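Choosing a Finish for a Softwood Tabletop

July 14, 2020

Readers of this blog have asked on several occasions which finish is best suited to a table that is used every day. The present entry sets out my own position, which has changed a little over the years.

Softwood is inexpensive and pleasant to work, and it dents. A finish will not prevent dents. A buyer who cannot accept them should select maple or oak and pay the difference. For those who remain with softwood, the choice is generally between an oil and a film finish such as varnish.

Oil is the simpler of the two. It is applied with a cloth, left to soak in, and wiped off. I allow a full day between coats and apply 2 coats at the least. Worn areas may be renewed without stripping the whole top. Oil offers limited protection against standing water, however, and households with small children should take this into account. Rags used with oil must be laid flat outdoors to dry, as they can catch fire when left in a heap.

Varnish gives stronger protection and requires more patience. Dust is the chief difficulty. In June I finished a kitchen table for my sister's household in Mudlow and was obliged to sand back the first coat entirely, the garage door having been left open on a windy afternoon. The second attempt was satisfactory.

Sanding should be completed before either product is opened. I begin with 80 grit only where there are plane marks or old glue, then proceed through the finer grades, always in the direction of the grain. Scratches made across the grain are hard to see on bare wood and very easy to see under a finish.

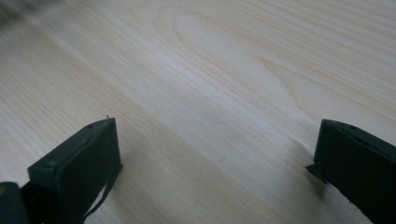

Arched grain on a pale board, with straighter lines to either side.

Grain of this type deserves a clear finish. Stain tends to take unevenly on pine and similar woods, and a conditioner corrects the problem only in part. Where color is required, a test on an offcut of the same board is strongly advised.

Mark Anthony Policarpio has written to ask about wax. Wax alone is suitable for a shelf or a picture rail. It is not recommended for a dining table, where a warm plate will mark it within the week.

Comments remain open below for questions on varnish brushes.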